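Notebook, Cimgate kitchen, December, 08:40

Kettle on before anything else. Kai Janssen has been in already and left a note on the worktop saying "drainage, see me", which is the sort of thing you want from a doctor even less than from a colleague.

Where we had got to. The Vekaven sink is in and sealed. The waste is connected under both bowls and I've stopped putting the washing-up bowl beneath it at night, a sign of either confidence or forgetfulness. The tap turns on the correct side for hot, after the business last week. Silicone bead along the back is mine and I'd rather it wasn't inspected from close up.

Kai's point, once I found him: the small bowl is slow. He ran both for the same time and the small one still had a puddle in it when he'd finished his toast. I said toast wasn't a unit. He said it was more repeatable than my tape measure. We did it again with a jug and a watch, draining basket lifted out first: large bowl 2 minutes to clear, small bowl 4. Same jug, same fill. So he's right, and I've written it down here so that he doesn't have to keep saying so.

Took the trap off. Found one olive stone and a curl of the blue protective film that I had sworn to everyone was all peeled off. Refitted, hand tight plus a bit. Not timed again yet, as by then it was coffee.

The other job is where wet things go. Original plan from Czarnecka's drawing was that everything drips in the basket over the small bowl and then moves to the pull-out rack under the counter once it's dry. Lovely on paper. In practice people go straight from the basin to the rack, dripping across the front edge and onto the floor, and the basket is used by Renzo Tedesco for one lettuce. 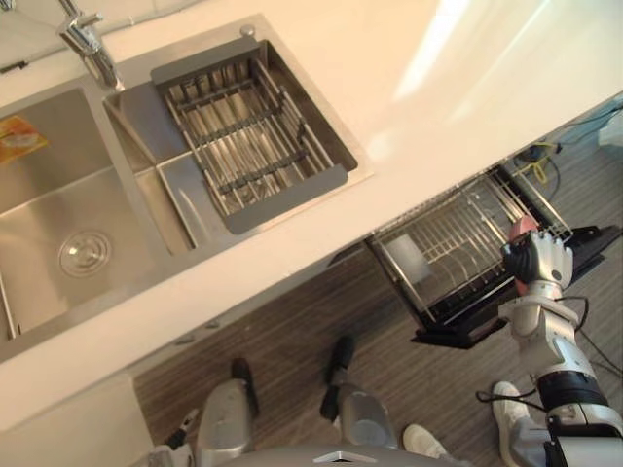 So the question is whether we accept that the rack is a wet rack and treat it like one. Things against: it's low, you have to bend with a handful of plates, and with the drawer out there's no standing squarely in front of the counter. I've caught my shin on it twice. Things for: everybody does it anyway, and I have never yet won against everybody.

Slots are fine for plates, less good for cups, which go in wherever they'll stay up. Bowls lean on each other like men outside a pub. Renzo wants a flat section at one end for cups and has offered to cut the wires himself. Declined. Will ask Vekaven if there's an insert.

Measured for a drip tray while I was down there. Clear width inside is 568, and 62 is all the height I can find under the wires before the tray starts arguing with the runner. Both in mm, both measured lying on my side with a torch in my teeth, so check before ordering anything.

Floor: wipe it for now. The grey wood-grain laminate hides drips very well, which the brochure would call a feature and my socks would not. Want to look at the joint nearest the rack again after the holidays in case it's starting to lift.

To do
- retime small bowl, trap clean, basket out
- same again with basket in (Kai thinks no difference, I think no difference, we'll do it anyway)
- ring Kollville re tray, ask for a lip at the front
- insert for cups, see above
- hide the wire cutters

11:15. Small bowl again, 3 minutes by the watch. Kai says one and a half toasts.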